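Accueil > Sciences > L'eau et ses états > Mesurer un liquide

Mesurer un liquide : le volume expliqué

Quand tu te sers un verre d'eau, l'eau prend de la place dans le verre. Cette place s'appelle le volume. Une bouteille pleine a un plus grand volume d'eau qu'une cuillère pleine. Pour comparer deux liquides sans se tromper, il faut mesurer leur volume.

Un liquide n'a pas de forme à lui. Il prend celle du récipient où on le verse. Si tu verses l'eau d'un verre large dans un verre étroit, elle monte plus haut. On pourrait croire qu'il y en a davantage, mais la quantité est la même. Regarder la hauteur ne suffit donc pas, sauf si les deux récipients sont identiques.

Les unités

En France, on mesure les liquides avec le litre, qu'on écrit L. Pour les petites quantités, on utilise le centilitre (cL) ou le millilitre (mL). Dans un litre, il y a 100 centilitres. Dans un centilitre, il y a dix millilitres. Une cuillère à café contient cinq millilitres. Une brique de lait contient souvent un litre.

Autrefois, chaque région avait ses propres mesures. La pinte d'une ville n'était pas celle de la ville voisine. Un marchand qui vendait du vin ou de l'huile loin de chez lui devait refaire tous ses calculs, et les disputes étaient fréquentes. Le litre a été choisi à l'époque de la Révolution française pour que tout le monde compte de la même façon.

Les récipients gradués

Un récipient gradué porte des traits sur le côté. Chaque trait correspond à un volume. À la maison, tu connais sûrement le verre doseur, qui sert à faire les gâteaux. Dans un laboratoire, on trouve le bécher, l'éprouvette graduée et la pipette.

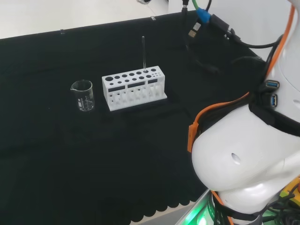
Le bécher est pratique pour verser et mélanger, mais ses traits donnent seulement une idée du volume. L'éprouvette graduée est haute et étroite. Comme elle est étroite, une petite quantité de liquide fait monter le niveau nettement, et la lecture est plus précise. La pipette sert à prélever très peu de liquide à la fois.

Bien lire le niveau

Pose le récipient sur une table bien plate. Attends que le liquide ne bouge plus. Baisse-toi ensuite pour que tes yeux soient à la hauteur du liquide. Si tu regardes d'en haut ou d'en bas, tu ne liras pas le bon trait.

Dans un tube en verre, la surface de l'eau n'est pas tout à fait plate. Elle remonte un peu le long des bords et forme un creux au milieu. Ce creux s'appelle le ménisque. On lit toujours le volume en bas du ménisque.

Il faut aussi savoir ce que vaut l'espace entre deux traits. S'il y a cinq espaces entre 50 mL et 60 mL, chaque espace vaut 2 mL. Le troisième trait après 50 indique alors 56 mL.

À toi d'essayer

Prends un verre doseur, un bol et une bouteille vide. Mesure 16 cL d'eau dans le verre doseur, puis verse-les dans le bol. Verse ensuite l'eau du bol dans la bouteille, avec un entonnoir si tu en as un. Regarde jusqu'où elle monte à chaque fois. Pour finir, remets l'eau dans le verre doseur et relis le niveau. Tu devrais retrouver presque 16 cL. La petite différence vient des gouttes restées sur les parois.

Les mots à retenir

Volume : la place occupée par un liquide, un solide ou un gaz.
Graduation : chacun des traits qui servent à mesurer.
Ménisque : la surface courbe d'un liquide dans un tube.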